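The Second Viola

When Wanting Bai came to the rehearsal the others were already tuning, and she understood from their faces that they had spoken about her before she opened the door. She put her case on the radiator, as always, and took out the viola without saying anything. It was the last week of June and the windows of the old post office in Urkeden were open. Somebody in the yard was beating a carpet.

"We start from the slow movement," said Rizal Tarigan. He was the first violin and he had the habit of deciding.

They played. The piece was the quintet by Nugroho, which almost no one plays, because the parts were printed badly and the second viola has forty bars of rest at the place where the music is the most beautiful. For three years Wanting had counted these bars. She knew them like a person knows the steps to her own apartment in the dark. She knew where the cello of Irfan Sitompul would breathe, and where Ashley Bunting, the second violin, would be a little late with the turn of the page.

At bar 132 the second viola comes back with one long note, a low D, and under this note all the others change the key. It is a small thing. If you sit in the fifth row you don't hear that a new player has entered, you only feel that the floor has moved.

Wanting came in on the D, and Rizal stopped.

"Too early," he said.

"It was not early," said Irfan from behind his cello. He was a quiet man and he spoke to the floor.

"It was early in the sound. One should not notice it."

They played it again. The carpet in the yard was still being beaten, out of time. Again Rizal stopped, and this time he laid the bow on his knee, and she knew that now it would come.

"The festival has written," he said. "They want the quartet. They don't have money for five people, and the hall in Dritis has a small stage. I said that I must first ask everybody."

"And did you ask everybody?" said Wanting.

Ashley looked for something in her bag. Yatziri Olvera, who played the first viola and who shared a room with Wanting in every cheap hotel between here and the sea, turned very red and said, "He asked us yesterday."

Wanting loosened her bow. She did it slowly, four turns, and wiped the strings with the yellow cloth. It surprised her that she wasn't angry. She thought only about the D, and who would play it now, and then she remembered that in a quartet there wouldn't be any D, because they would play something else.

"When is it?" she asked.

"In October. The ninth."

"Then you have the summer to practice," she said, and closed the case.
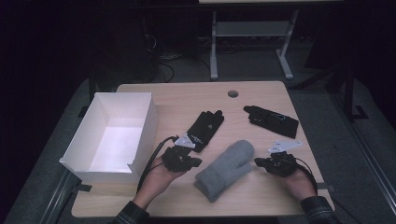
In July she took pupils. There were not many. A boy who wanted to be a drummer came on Mondays, and a retired dentist came whenever his wife was out of town. The dentist had bought a viola in an auction for 2480 and he was afraid of it. He held it as if it belonged to another person who would come back soon.

"You can press more," she told him.

"I don't want to make a bad sound."

"Make a bad sound first. I will tell you what to do with it."

He made one, and they both laughed, and after this he played a little better. She wrote him some long notes on a sheet, with nothing above them. It was a stupid exercise, he said politely. He asked what the melody was.

"The melody is with somebody else," she said. "You hold this until they need it."

At home she thought about her own sentence. She took out the Nugroho part, which she had not given back, and opened it on the kitchen table. In the empty bars there were pencil marks from three years: "Irfan breathes," "don't look at R.," a telephone number, the drawing of a hat. At bar 41 of the last movement Yatziri had once written in very small letters, during a rehearsal, "are you hungry?" and below it Wanting had written, "yes."

She didn't call Yatziri, although she took the telephone in her hand two times.

In August the heat was so big that the fingerboard felt soft. Wanting played in the mornings only, with the curtains closed. She began to learn the first viola part, then the cello part, one octave higher, then what was possible of the violins. She wished to know what had been happening all the time when she was silent. Some of it disappointed her. The first violin had in the slow movement a phrase that she had always taken for something grand, and now under her own hands it was only a scale with a small mistake in it. But the cello line was better than she had thought. It went down and down, patiently, and each time when you believed that it had arrived, there was still one step.

The letter came in September. It was from Yatziri and it was written on the back of a program.

"Dear Wanting," it said, "we are practicing and it isn't good. Rizal is counting aloud. Irfan has asked him to stop and he stopped for one day. I am writing because I want to say I should have called you that evening, not because of the festival. I had the telephone in my hand. There is a ticket for you at the door in Dritis if you want it. If you don't want it, I will understand, but I will look for you anyway, so you may as well come. Y."

She read it standing in the hall, then sitting, then she put it inside the Nugroho.

The train to Dritis took the whole morning. It had rained, and the fields had that flat light which makes every house look far. She had taken the viola with her, though nobody had asked for it, because she didn't like to leave it alone in the apartment. An old man in her compartment asked if it was a violin. She said it was a bit more than a violin, and he nodded as if this was what he had suspected.

The hall was smaller than Rizal had told them. She sat near the back, with the case between her knees. On the poster by the door stood "Vonex Quartet," a name they had chosen long ago, when it was a joke about a vacuum cleaner. In the first years the poster had said "and W. Bai."

They came out. Yatziri looked along the rows, found her, and at once looked down at her shoes.

They played Haydn, and it was correct. They played a modern piece with a lot of knocking on the wood. After the pause they played a third thing, and it was good, it was really good, and Wanting felt how her left hand was moving on her sleeve. Rizal had become thinner. He didn't count aloud. In the slow part Irfan breathed at a place where he had never breathed before, and she thought, so, now he breathes there.

The people clapped for a long time, as people do in small towns when it is raining outside. The four bowed, went out, came back. Rizal said something to Irfan. Irfan shook his head and said something longer. Then Rizal walked to the edge of the stage with the violin under his arm and shaded his eyes with his hand.

"Is the second viola here?" he asked into the dark hall.

Nobody moved. Somewhere a chair made a noise.

"We have brought the parts for four," he said. "The fifth is missing from the folder. I believe that someone has it at home."

"I have it with me," said Wanting.

It took her some time to get to the front, because of the knees and the umbrellas. Ashley had already pulled her chair to the left, and Yatziri was putting a stand in the free place. The stage was just large enough. Wanting took out the part, and the letter fell from it, and she left it lying on the floor beside her foot.

"Slow movement," said Rizal. Then, after a moment, he said, "If everybody agrees."

She sat with the viola on her knee and counted. Irfan breathed. Ashley was late with the page. When bar 132 came she lifted the bow, and she waited a little longer than was written.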